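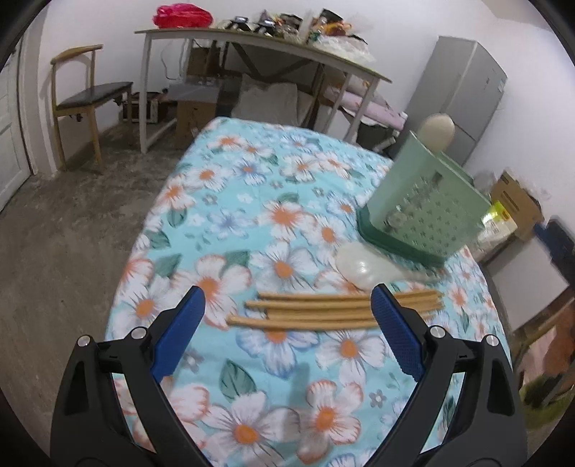 Put the good textiles on the floor and walk on them! I know how that sounds to anyone who has paid proper money for a handwoven kilim, but I've come round to it completely, and a flatweave from the Dendby sale is what did it.

I bought it in June for $669, which was over my limit, and for 2 months it stayed rolled up while I fretted about sunlight, the dog and red wine. Then I laid it in the hallway. What a change! The rust and indigo suddenly had neighbours, morning light ran down the length of it, and I noticed a little wandering line in the border that I'd missed entirely at the sale.

Weavers made these things for households. They were sat on, slept on, dragged outside and beaten. A bit of honest wear softens the colour in a way I find gorgeous - and a decent underlay, a regular turn end for end and a gentle vacuum will take care of most worries.

Truly fragile pieces are another matter, and I'd happily see those kept flat in a dim room. But a sturdy rug with decades left in it? Unroll it tonight. Mine gets muddy boots, and I love it more every week.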